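Home | Lunch & Picnics | Ask | Members | Log in

Posted in March by Nipon Tanasarn

How do I wrap a double-decker sandwich so the layers still look good at noon? Mine slide apart in the bag!

Hannelore Haberkorn

Oh, I love wrapping these! Pat the filling dry, cut, then pull clear film snugly around each half – and stand it on the cut edge so the layers face up. A plain white tray lets the colors shine, red-orange between one pair of slices and pale green in the next.

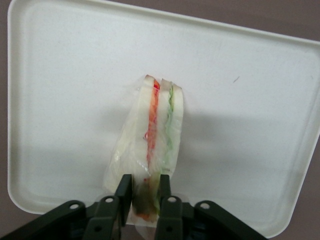
Bredero

Wax paper. Tape it.

Flirnier

Chill it 13 minutes before you cut! Bread knife, no pressing – mine hold till lunch every time.

Contact | © Kasten Kitchen Help | Back to top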